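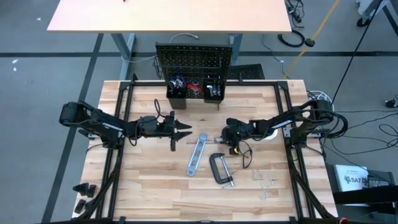 Two-arm cell at the Tusemari open day, with a level, a C-clamp and S-hooks on the table.

Tusemari open day, anyone else go?
Posted by skyrme_n, 15 May 2019

I went through the lab with my brother-in-law. Most of our time was at the cell with the two black arms facing each other over a butcher-block table. The job is tool sorting: pick up whatever is lying there and put it back at the pegboard. Senyo Ayaaba ran our group and took questions the whole way through. He said they have logged 754 picks on hand tools and want 1,000 before September.

Re: Tusemari open day, anyone else go?
Posted by hullier_fan

I was in the group after yours. My complaint is the pace. Our guy sorts a drawer of tools in 2 minutes.

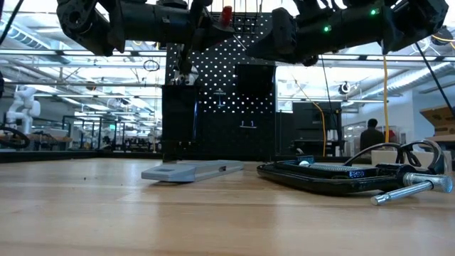 I also asked about bigger clamps and got a vague answer. Parts with a screw and a handle sticking out sideways are where I'd expect a two-finger gripper to have trouble, and those are half of what's on my bench.

Re: Tusemari open day, anyone else go?
Posted by skyrme_n

Speed wasn't the point of it. Senyo said they keep it slow on purpose for visitors. I agree about the clamps.

Re: Tusemari open day, anyone else go?
Posted by m_laryea

Does it work from a fixed list of tools or can you hand it anything? We have 50 odd-shaped items in our crib and no two drivers match.

Re: Tusemari open day, anyone else go?
Posted by solange_d

They swap things in and out. I saw a red Wiha T-handle on the table along with ratcheting pliers and a telescoping pickup tool. The shiny ones are harder for the cameras, from what I was told. 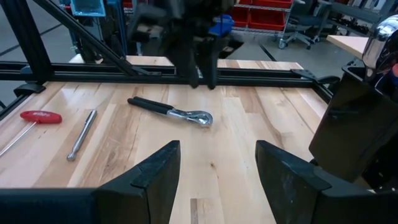 Re: Tusemari open day, anyone else go?
Posted by hullier_fan

Shiny is most of a tool crib. I'd want to see it with my stuff before I believed any number.

Re: Tusemari open day, anyone else go?
Posted by m_laryea

Same. Is there a sign-up for the next one?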